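Workshop notebook, Gencombe unit
Sat 21 June

1. Ceiling

Came in to an unheated building on a weekend to look at a ceiling. Second coat went on after Ruth Yeoman declared the first one "a bit porridgy", and she had a point. The filler round the old strip light fixings had dried proud and every lump threw a shadow across the benches. Sanded those back before breakfast, most of them into my hair.

Paint is the Sedgwick matt white, thinned with a splash of water against the advice on the tin. Roller was the medium pile. It leaves a slight texture, which I have decided is a feature. Imogen Wainwright has decided it is orange peel. We have agreed to let the matter rest until one of us is proved right by the evening light.

The point of all this was the glare and the blotches, and from bench height looking straight up I'd call it even enough. It goes a shade greyer off to one side, but so do I. 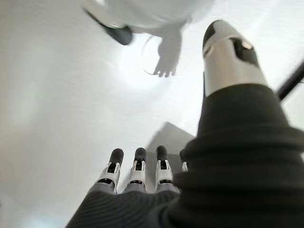
2. Left to do

Cutting in along the pipe run. I have been putting this off with great skill. Needs the small angled brush, last seen in a jar of something that was once white spirit.

Edge by the door: masking tape took a strip of the old wall colour with it. Ruth says to touch it in. Ruth is not the one who has to find the old wall colour. Tin may be in the Tillville store under the dust sheets, label gone, lid rusted on.

Dust sheets to be shaken out in the yard, downwind of Imogen's car this time.

3. Stock

Matt white: one full tin left, plus the one with the skin on it. Roller sleeves: down to the two that shed. Sandpaper: 100 grit nearly gone, please write it on the board if you take the last sheet. Writing it on the sandpaper does not count.

Ordered more tape from Grostov, the low tack sort. Lead time 18 days, so the door edge can stay ugly until then.

Steps are back behind the cupboard. Third tread still creaks.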